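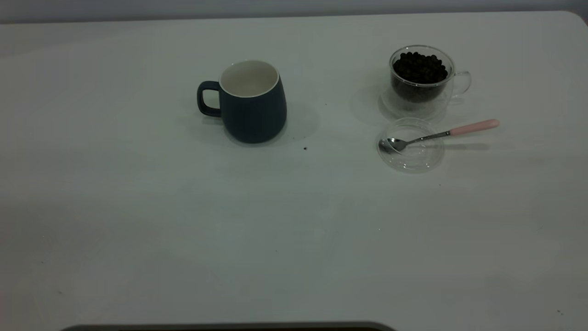
September, a little after 9 p.m.

Spooning beans, and other things I have strong feelings about

Okay, long one tonight because I skipped three evenings and my head is full.

So the bean job. Talha Dogar and I have been arguing since spring over what counts as a chore, and we finally settled on this one as the September task: get coffee beans out of the clear glass cup and into the navy mug with the little pink-handled spoon. That's the whole thing! A toddler could do it (a toddler would also eat one, but still). The spoon lies across the clear plastic lid in front of the glass cup, the mug is off by itself a little left of center, and there's a good stretch of white table to cross with a spoonful of round things that would love to roll.

I said this morning it would be boring. I was so wrong. I've been thinking about it all day, including in the shower and in line at the pharmacy.

Start with the pickup. The handle is skinny where it's metal and then you get the pink part at the end, and when I pick up a spoon off a flat thing I do this sneaky move where I press on one end, the other end tips up, and my fingers are underneath before I've thought about it. I did it maybe twenty times at the kitchen counter tonight just to catch myself in the act. A gripper with two fingers doesn't get the sneaky move for free. It has to come down on both sides of the handle, close, and then somehow have the spoon at an angle that's any good for scooping, and the angle you get lying flat is a terrible angle for scooping. So you either tilt the whole wrist or you let the spoon swivel in your grip, and Jasen (our arm, named before I joined, don't ask me) does not do swiveling in the grip. Jasen tilts. Jasen tilts like someone looking under a couch.

And then the lid! Clear plastic on a white table. I lost it myself this afternoon and I have eyes. I put my hand down flat looking for it. Talha thinks the lid is a nice little torture because the depth reading goes all mushy there, and the glass cup isn't much better -- you get the beans fine, since they're nearly black, but the cup around them is a kind of rumor. His position is that if the policy learns "beans are floating in the air, go to the beans" then who cares whether it knows about the glass. My position is that it will care very much when it clips the rim.

We had that argument over lunch and again at 4, and I still think I'm right.

Talha's big claim, the one he makes to visitors, is that household chores are basically solved and it's a matter of hours of practice now. He had the number ready: 4000 practice runs on the old towel job, and by the end of it the thing folded a towel better than his brother. Fine. I was there for the towels and they were pretty good towels. But those were the same 6 towels the entire time, and when I brought in one from home with a fringe it was like we'd handed Jasen an octopus. I don't call that solved. I call that very good at 6 towels.

What I'd tell a person who asked me at a party (and they do ask, every party, right after "will it take my job") is this. Can a machine do one chore, on one table, with stuff that's set out the way it expects? Yeah, a lot of the time. I wouldn't have said that when I started. Can it come to my house and make coffee? No. My beans are in a bag with a twist tie inside a drawer that sticks. The spoon is in the sink. The mug I want is behind four mugs I don't want. Everything between me and the coffee is a different job and I do all of them half asleep.

The shop floor is another story and I should be fair about it. I went to see my cousin at Gaslow over the summer and they have a machine there putting caps on jars, and it's been doing it for years, and it doesn't learn anything or see much of anything. The jar shows up where the jar always shows up. She told me they'd tried one of the newer arms, a Ploltar, for sorting returns, and it was okay on boxes and lousy on anything in a soft bag, so a guy stands next to it and does the soft bags. That's sort of where I think everything is right now. Guy next to it, doing the soft bags. He likes it okay, she said, he listens to baseball.

I asked Talha tonight what he'd count as a pass on the beans and he got very quiet and then said "beans in the mug." How many, though! One bean is beans in the mug if you're generous. We went back and forth and landed on 2 spoonfuls, nothing on the table, spoon back down on the lid. I fought for the spoon going back. He thinks it's fussy. But putting the spoon back is the chore, to me. My dad could cook a beautiful dinner and I would still not say he did the kitchen.

Bet is on: if it passes by the end of the month I buy lunch at that place with the dumplings, and if it doesn't he has to wear the Hashmi shirt (trade show, orange, too small) to the monthly meeting. He wants to budget 3000 runs for it. I said he could have as many as he likes, because my money is on the very first scoop, when the beans are heaped up over the top of the level and the spoon has to go in without shoving any over the edge. I tried it at home with a juice glass and lost two on the floor, and I have been using spoons my whole life. Found one. The cat has the other, I think.

Oh, and one more gripe before bed, the mug handle faces left, out of the way, and I'd like to turn it around toward the right after we get some good runs, so there's a handle sticking out where the spoon comes in. Talha says that's mean. I say that's how mugs are in real life, they face whatever way you left them. He's going to say wait until next month. I'm going to ask anyway.

Need to call Mom. Need to buy cat litter. Also if I'm up before 7 I want to get in early and try the spoon pickup with my own hand in a fist, using only two knuckles, to see what it's like on Jasen's side of things. I suspect I'll be a lot nicer about the tilting.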